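Comparing two grippers on a two-arm towel cell

Ottilie Wyss, 29 March 2025

These are the steps I use to compare gripper fingers and controllers on our pair of arms. The test material is a towel. Rigid blocks are easier to score, but every gripper I've tried can pick up a block, and the results tell you very little. A towel slides and bunches, and it hides its own corners. If one set of fingers is better than another it shows up quickly.

You need two arms on a common rail, a controller that can log both at once, one terry towel and a basket with enough room beside it for the arms to turn. I run the Durkine controller and the Pluvel controller in turn, with the Auer fingers and then the Grevo fingers on each. That makes four combinations. If you have only one controller, skip step 5.

1. Fix the arms and leave them fixed

Bolt both bases to the rail and tighten them before you do anything else. Mark the base positions on the rail with a pencil. If a base moves even a little between one set of fingers and the next, you are comparing two cells and the numbers mean nothing. Mine have been in the same place since the first run.

Check the cables next. Drive each arm slowly to the furthest point it will need, then back to its own side, and watch the loop at the wrist. There should be enough slack for the wrist to turn fully without pulling. Too much slack is a nuisance as well - a low loop will drag across the towel and move it before the fingers arrive.

2. Set the towel down the same way

Use one towel for the whole test and don't wash it halfway through. Fold it in half, then in half again, and drop it in the middle of the floor between the arms from about hand height. Don't tidy it. The folds should be a little different each time, but the starting place should not be.
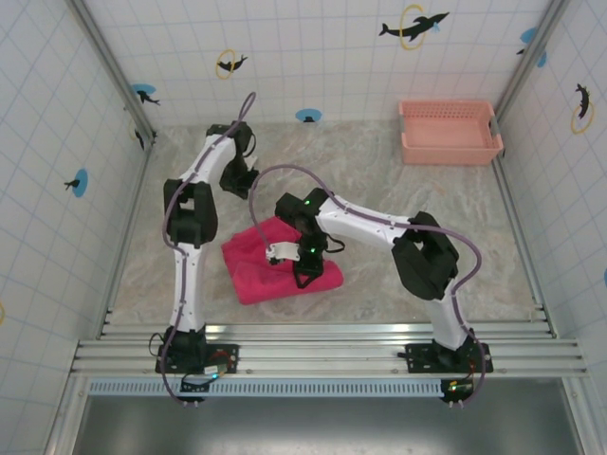 Choose a colour that stands out from the floor. I started with a grey towel and the camera software kept losing the edge of it. Changing to a strong pink got rid of most of the bad detections and I didn't have to touch the settings. A patterned floor is fine as long as the pattern is pale.

3. Find the approach height

Bring one gripper over the towel with the fingers open. Lower it in small steps until the tips just touch the pile, and write down the height. Do this at a thin part and again at a thick fold. Use the lower of the two figures as your stop height and let the force limit deal with the rest.

The Grevo fingers are shorter than the Auer ones, so this has to be done again every time you change over. I forgot once and ran 94 attempts with the tips closing on air. Those are not in the results.

4. Run the single-arm grasps

Start with one arm only and park the other well back. For each attempt:

Drop the towel.
Approach from above, close, lift, hold for a count of three.
Release over the basket.
Record hold, slip or miss.

A slip means the towel left the floor and came out of the fingers before the count was up. A miss means it never left the floor. Keep these apart, as they have different causes. Misses are nearly always height or aim. Slips are the fingers.

I do 400 attempts for each combination. Fewer than that and the difference between the two sets of fingers gets lost in the ordinary spread.

5. Change the controller, keep the fingers

It is tempting to change the fingers first, being the quicker job. Do the controller first. The fingers then stay exactly as they were fitted, and you only go through step 3 once for each pair. When the new controller is in, send both arms to the pencil marks and check that the reported positions agree with the old ones. Mine were out by a small amount on the right arm until I reloaded the joint offsets.

6. Run the two-arm handover

This is the part that separates the grippers. One arm pinches the towel near an edge and lifts, the other comes in close beside it and takes a second pinch, and the two then draw apart. Both wrists end up very close together, so set the speed low and the collision distance small. Stop the run if the wrists touch.
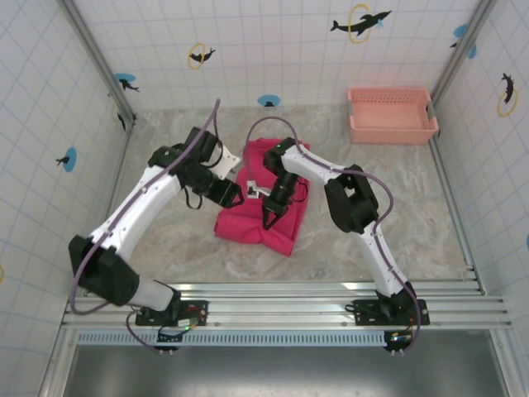
Both grippers working in close over the towel.

Watch the angle of the first gripper. If it comes in straight down there is no space left for the second. Tilting it towards the middle of the floor helps a great deal, and long fingers allow more tilt than short ones.

7. Read the logs

My full log so far has 3209 attempts, of which 1442 were handovers. Sort it by fingers first and then by controller. In my case the Auer fingers slipped less on single grasps with either controller. The Grevo fingers did better on thin edges, where their flatter tips get under the cloth. The controllers were hard to tell apart until the handovers, where the Pluvel was smoother at low speed and the Durkine stopped more often on its force limit.

I have left the Auer fingers on for now. I want to repeat step 6 in April with a thinner cloth, probably a tea towel, and with the force limit on the Durkine raised slightly.

Contact | © Ottilie Wyss | Back to top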